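Temps de lecture : 2 min

Rechercher un article, un dossier…

Kaltgate remplace les casiers à bouteilles par des paniers en fil métallique

19 avril 2019

Le distributeur Kaltgate abandonne les casiers en plastique dans ses rayons de boissons gazeuses. À leur place, des paniers grillagés commandés au fabricant Durkinberg, que le client est invité à remplir lui-même avant de passer en caisse. L'enseigne parle d'un « nouveau geste d'achat ». On y verra surtout un panier.

La première livraison porte sur 800 pièces, réparties entre 11 magasins. Le reste doit suivre d'ici décembre, sans que le groupe s'engage sur un calendrier plus précis. Le modèle, baptisé Hivusska, serait plus léger et plus facile à nettoyer que les anciens casiers. Serait, car aucune mesure n'accompagne le communiqué, et le poids du panier n'y figure même pas.

Kaltgate met aussi en avant un sondage mené auprès de 1 157 clients, dont 90 % se diraient « satisfaits ou plutôt satisfaits ». La question posée n'a pas été rendue publique. On ignore également si les personnes interrogées avaient eu le panier en main, ou seulement sa photo sous les yeux.

Reste la question des bouteilles. Les fonds à lobes des sodas en plastique n'offrent que quelques points d'appui, et une grille n'est pas une surface pleine. Les anciens casiers avaient des compartiments – peu élégants, mais chaque bouteille y gardait sa place. Interrogée sur la stabilité d'un panier à moitié rempli, l'enseigne renvoie à la notice, qui conseille de « répartir la charge ».

Son concurrent Avram, qui avait testé un panier comparable, était revenu au carton après quelques mois. Il n'avait donné aucune explication. Kaltgate assure que les deux produits n'ont rien à voir et ne prévoit pas, pour l'instant, de proposer les deux systèmes côte à côte. Le prix du panier vendu seul n'est pas encore fixé.

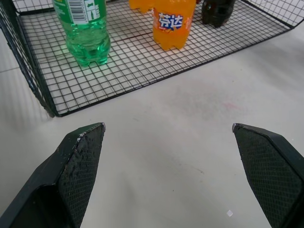 Sodas de couleur verte ou orange, dont un Fanta à l'étiquette en chinois, dans un panier en fil métallique noir.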